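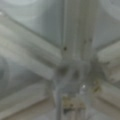
Blurred gray beams meeting at a hub, seen from a camera at a robot's wrist.

The cell at Plitov's packaging plant in Clomby had run for 772 shifts when its arm put a gripper finger into the side of a feed chute. The arm was moving at reduced speed and the guard door was shut. The finger bent, the chute took a dent, and the line was down until Saturday. By the standards of the trade it was a small accident, and the plant's own report runs to four pages.

The report spends most of those pages on the wrist camera. The arm uses it to find the mouth of the chute before each placement, and the software gives every view a match score from zero to 1,094. Any score over 200 counts as a find. Plitov's engineers had chosen that limit during commissioning, when the lens was new and the scores were so high that the number hardly mattered.

Over the following months the scores slid. The lens cover had picked up a film of adhesive mist from the carton sealer next to the cell. Edges got softer, and the software began matching on broad shapes. On the night of the collision it took the curve of a side panel for the lip of the chute and sent the arm 100 millimeters too far to the left.

The logs show the score for that placement was just over the limit, so no warning went to the operator's screen. The force sensor stopped the arm on contact, as it was meant to, but by then the finger was already against the metal.

Prulbridge, the company that built the cell, had listed lens cleaning in its maintenance manual as a monthly job. At the plant it had been entered under the sealer's schedule, and when the sealer was replaced in December, the old schedule was closed and the task went with it. Maintenance staff say they wiped the cover when they happened to be inside the guard. There is no record of when that was.

Several things have changed. The limit has been raised, and a falling average now triggers a message well before the arm is working near it. At the start of each shift the camera looks at a printed target, and if the target isn't sharp, the cell won't start. The sealer has an extraction hood.

Peng, a smaller plant that runs the same Prulbridge cell, checked its own logs after hearing about the collision and found a similar slide in the scores, though it had not had a bad placement. It has moved lens cleaning to the daily list. Prulbridge says the sharpness check will be part of its next software release, and that customers with older controllers will need a memory upgrade to run it.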